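Jillton's winter clothing swap comes back for one more Saturday

24 Feb 2025

If you missed the clothing swap in December, you get another shot at it. The Jillton swap is setting up again this Saturday in the old Kasprzak building, the one by the bus turnaround with the green awning, and I have been clearing out my closet all week to get ready. It's going badly. I keep putting things in the bag and then taking them back out.

For anybody new in town, the swap is pretty simple. You bring clean clothes you don't wear, you drop them off at the front, and then you wander around and take home whatever you like. No money changes hands and no one weighs your bag against your neighbor's. I showed up the first time with one sad cardigan and left with a raincoat, a pair of corduroys and a lamp (the lamp was a mix-up, and I did bring it back).

Doors open at nine for drop-off and at ten for everybody else. It runs until 3, and the folks at the front asked me to say that they mean 3. Last time a bunch of us were still digging through scarves when the lights started going off, and I was one of the worst offenders, so consider this me passing the message along with a red face.

The December swap was the biggest one yet. More than 2000 pieces came through the door, which I would not have believed if I hadn't been standing there in the middle of it. The coats went first, then the kids' boots, then anything with flannel in it. By noon the sweater tables looked like something had exploded, and a very patient woman was folding the same blue turtleneck for what had to be the fourth time. People drove over from Zokcombe and Riltton, and the line for drop-off went down the steps and past the mailbox.

A few things are different this time. Drop-off has moved to the side door, so you don't have to haul your bags through the crowd. There are 5 fitting rooms now instead of 2, with real curtains and hooks (if you tried on pants behind the coat rack in December like I did, you know what good news that is). And the kids' clothes get their own room in the back, sorted by size, with the baby things closest to the door so you can get a stroller in and out.

The other change is that there's a limit on what you can bring in. It's 3 bags a household, kitchen trash bag size or smaller. I heard some grumbling over that at the coffee counter this week, and I get it, I really do. My own pile is way past 3 bags. But in December they were still sorting leftovers at suppertime, and I'd take a smaller pile I can get through over a mountain I can't.

What they want most right now is spring stuff. Light jackets, jeans, plain tees, sneakers with some life left in them, anything a teenager might wear without complaining. Winter coats are fine too, we all know it's going to snow again the second we put the shovels away. What they don't want is underwear, single socks, pillows, or anything with a stain you were hoping somebody else would deal with. Check the pockets! I found a grocery list in a pair of pants I brought home last time, and I have to say that person eats a lot better than I do.
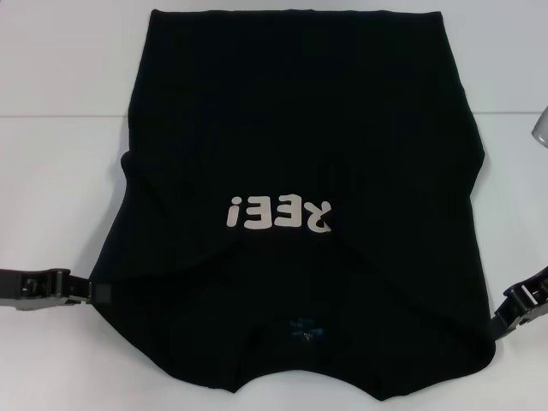
I asked at the sign-up table what makes the sorting go faster, and the answer was to turn everything right side out, zip the zippers and tie shoes together by the laces. Hangers can stay home. They have plenty, and they tangle up in the bags something awful. If you're bringing a set, like pajamas or a suit, pin the pieces together or put them in their own little bag, or the top will end up in one room and the bottoms in another and they'll never meet again.

There's a mending corner this year too, and I'm more excited about it than I probably should be. Two sewing machines, a big box of buttons, and people who know how to use both. They can shorten a hem, fix a popped seam or put a button back on while you shop. They won't do zippers, so don't ask. I have a wool skirt that's been waiting on a hook and eye since before my youngest started school, and I'm bringing it with me and I'm not leaving until it's done.

If you'd rather learn than hand it over, they'll show you. I sat in on a practice evening last week and sewed a button onto a scrap of denim that I don't think a truck could pull off. It was also sewn to my sleeve for a minute there, but we got that sorted out.

Food is soup and rolls, with a coffee can out for donations. There's a vegetable soup and a chicken one, and somebody is making those cheese rolls that disappeared in under ten minutes last time. Get there early is all I'm going to say. Please eat in the front hall and keep the bowls away from the clothes. I saw a white blouse meet a spoonful of tomato in December and it was hard to watch.

Parking is the usual headache. The lot behind the building only holds a handful of cars and it's being kept for people who can't walk far. There's street parking on the hill, and the church lot across the way is open to us all day so long as we leave the row by the office clear. The Zokcombe bus stops right at the turnaround, and if you're coming in from Riltton you can change at the library and be there in no time. I may take the bus myself – I'm going to have my hands full either way and at least then I don't have to parallel park on that hill with people watching.

Whatever's left at the end gets boxed up and split. Warm things go to the coat closet at the Riltton school, where any kid can take what they need without asking, and the rest goes to the thrift store in Zokcombe. Things too worn out to wear get cut up for rags, and the garage down the street takes those by the boxful. I like knowing that even my worst T-shirts will have a job.

They can still use help, mostly with setup on Friday evening after six and with boxing things up at the end on Saturday. You don't have to sign up for the whole day. An hour is great, half an hour is great, and if you can lift a folding table you will be very popular. Teenagers who need service hours can get a form signed at the front. The sign-up sheet is on the board inside the library, next to the lost cat notice (the cat has been found, the notice just hasn't come down).

If the weather turns nasty, the swap moves to the following Saturday, same hours, same place. They'll put a note on the front door and another one at the library by Friday at noon. I'd keep an eye out, because the forecast has been all over the place, and I've already packed and unpacked my snow boots twice trying to decide whether they're going in the bag.

So that's Saturday, ten o'clock, side door if you're dropping off and front door if you're looking. I'll be the one in the corduroys, standing next to the button box with a wool skirt over my arm.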